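Ziludel (mobile phone)

The Ziludel is a slider-format mobile phone made by Trastbridge, a handset manufacturer based in Diltley. It was announced in May under the internal model number 711 and went on sale in the autumn of the same year. The phone has a sliding numeric keypad, a colour display and a removable battery. It was sold alongside the company's flip handsets and shares its radio module with them.

The name is normally pronounced with the stress on the second syllable. Early packaging printed it in lower case with a rule above the middle letters. Press material used an initial capital throughout, and the rule was dropped from the packaging when the second colour was introduced.

Development

Work on the phone began as a replacement for the Durán, a fixed-keypad model that had remained in the range longer than planned. Lautaro Aravena led the mechanical design and Damián Daza was responsible for the menu software. The first prototypes kept the Durán's screen and placed the keypad on a hinged cover. The hinge was abandoned after drop testing, when the ribbon cable between the two halves was found to crack where it passed over the pin.

The sliding mechanism used in the production phone consists of two steel rails and a single torsion spring. The spring resists the thumb over the first part of the travel and assists it over the rest, so that the phone tends to rest either fully open or fully closed. Aravena's design allowed the spring to be replaced without removing the display, although the service manual listed this as a workshop repair.
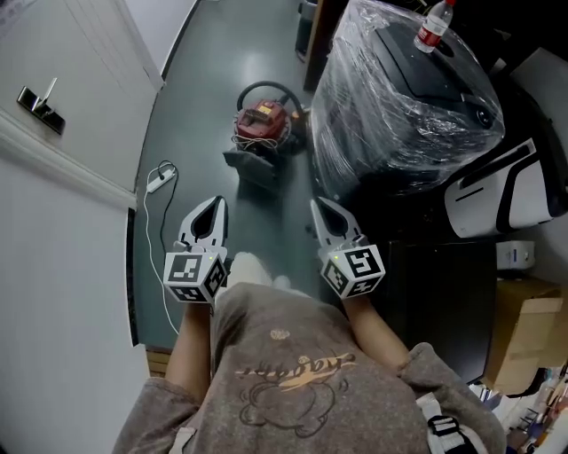
Design

The upper half of the phone carries the display, the earpiece, two soft keys and a square navigation pad. Sliding it upwards uncovers the numeric keypad and answers an incoming call. Sliding it down ends the call, and this behaviour can be turned off in the settings menu. The keypad is moulded as a single sheet with raised ridges between the rows. Volume keys are on the left edge and the camera key is on the right.

The casing was first offered in dark blue. A silver version followed, using the same mouldings with a different battery cover. The two covers are interchangeable, and mixed examples are common on the second-hand market.

There is no headphone socket. A wired headset connects through the charging port at the base, so the phone cannot be charged while the headset is in use. An adaptor that split the port in two was listed in the accessories leaflet but was sold only with the business package.

Specifications

Form: slider
Optical zoom: none
Digital zoom: 3×
Battery: removable, 1,540 mAh
Card slot: under the battery
Keypad: numeric, backlit
Headset connection: through the charging port
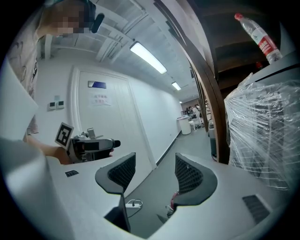 Battery life was the main difference between the Ziludel and the Durán, the newer phone having a larger cell and a display that switches off when the slide is closed. Charging is by a mains adaptor with a captive lead. The adaptor body is wide and its pins are set towards one end. On a power strip laid on the floor, like the white one visible with a plug and a coiled cable beside it, it can cover the socket next to its own. A later adaptor had the pins moved to the centre and a shorter body. Both types fit the same port, and the charging time is unchanged.

Software

The phone runs a menu system written by Trastbridge and first used on its flip models. The main menu is a grid of icons, each of which can also be opened by pressing the matching number key. Daza's version added a list view, a search field in the contacts book and threaded text messages. The thread view loads slowly when the message store is nearly full, a fault that was reduced but not removed by a later update.

Updates could be installed only by cable. The update program required the card to be taken out first, and an installation begun with the card in place would stop at the checking stage with an error. The phone could be restarted normally afterwards.

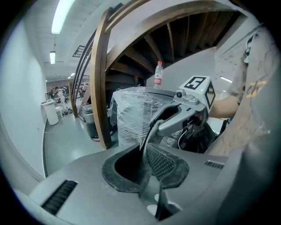
Grey housing with slotted vent grilles on the left and right.

Variants

A network-locked version was supplied with a different start-up screen and without the music player. Its left soft key opened the operator's portal and could not be reassigned.

The Ziludel 3 was a later model with a fixed keypad. Despite the name, it used none of the slider's mechanical parts, and its battery is not compatible. No handset was sold as the Ziludel 2.

See also

Durán (mobile phone)
Slider phone
Trastbridge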